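Notebook, March, cloth folding, grasp point detector (with Omolara)

Started 9:40. Working on the false "cloth held" flag in the muslin recordings.
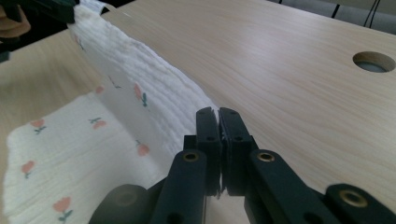 ## What the segmenter does with the tulip cloth

The mask is good on the flat layer. On the raised fold it breaks into pieces, and the printed stems are taken as crease lines. The brighter side of the ridge is labelled as table in many frames, I think because the wood is also very pale. The cable hole gives no problem.

The jaws nearly meet and only a thin sliver of white fabric shows between them. My held/not held check looks at the gap width only, so for such a thin cloth it reads "closed, empty". Ilse warned me of this last month and she was right.

## Changes

- Crease filter now runs on brightness only, colour is dropped before it.
- Held check uses gap width plus a small image patch at the jaw tips. Patch is 11 pixels wide, to be tuned.
- Dark objects at the image border are masked out before the fold fitting.

Replayed 444 frames with the new build. Four crashed in the loader with an empty depth array, so 440 are usable. I did not look into the four yet.

## Open

- Ask Sotiris if the Lusteo branch still expects the old flag name. If yes, I keep both names until he merges.
- Train the patch classifier again, 2000 steps, same seed.
- Ridge end point still jumps between neighbouring frames. Try smoothing before the planner gets it.

Stopped at 16:15, the branch is pushed but not reviewed.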